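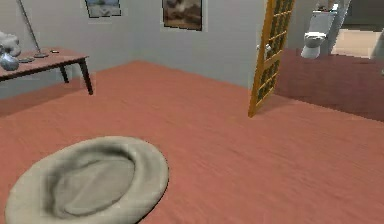

What should I write down about my simulated rooms before sharing results?

Hi all! I run navigation tests for a home robot in simulated apartments, and I'd like to post my numbers on the Harkell board. So far I've done 1,212 runs over 40 room layouts. Is there any agreed practice for what gets reported? My rooms have doors, floor clutter, tables with thin legs, that kind of thing, and I keep changing them – which I suspect is bad.

Omano_fan

Freeze the rooms first. Give the set a version number and don't touch it once you start counting runs. Then report the random seeds, the door angle (a half-open door is a totally different test from a closed one!), where every soft thing on the floor sits, and whether it can be pushed or is fixed in place. I also list the robot's radius and what I call a collision. At Jurcombe we threw out 903 runs in February after someone moved a door hinge and didn't log it. Keep 18 layouts back that you never tune on, too.

gudeta_user

Just say it's simulated and put that in the title. People skim.

tinlegs

Agree with the first reply, mostly. I'd add floor friction and lighting. And please post the failures as well – if it gets stuck at the bathroom threshold, I want to know that before I try it in my own place.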